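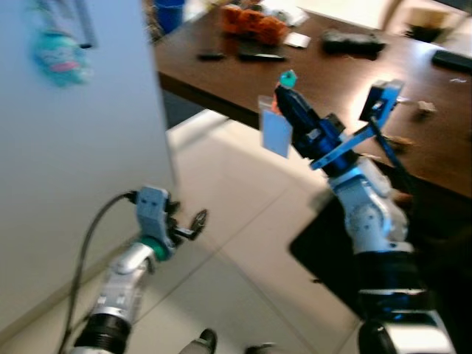 Re: [admissions-data] Second batch list, duplicate applicant numbers

From: Sizwe Potgieter
To: admissions-data list
Date: Friday, September 26, 2025

Print this message | E-mail this message

Florencia Godoy wrote:

> The second batch file for Trandaso campus has 400 rows, but 31 of
> the applicant numbers are also in the first batch. Do we publish as
> is, or hold the whole file? The portal import at Escobar rejected
> it with a key error on the applicant number column.

Hold it. The import is right to reject the file. An applicant number may appear in one batch only, and the portal keys the admission letter on it.

I compared both files this morning. The repeated numbers all belong to applicants who changed their program of study in August. The change form writes a new record with the new program code and leaves the old record marked "offered". The batch query selects on status alone, so it picks up both.

To correct the file:

1. Export the first batch again with the program code column included.
2. Set the older record to "superseded" for each repeated number. Do not delete it. The fee office still matches deposits against it.
3. Rerun the second batch query and check that the row count has dropped by 31.
4. Import to the test portal first. Ulises can confirm the letters show the new program.

The Nekside campus file has 200 rows and no repeats. It can go out now.

Pilar asked whether applicants who printed a letter under the old program need a new one. They do. The registration desk checks the program code on the letter against the portal, and the old code will fail.

Sizwe

Recent messages in this list
- Cutoff field blank for transfer applicants (Uriel Tapia)
- Letter template, page 2 margin (Pilar Sepúlveda)
- Test portal password reset (Ulises Navarrete)
- Second batch list, duplicate applicant numbers (Florencia Godoy)

This archive is hosted by Hostley and uses cookies to remember your sort order. Accept | Settings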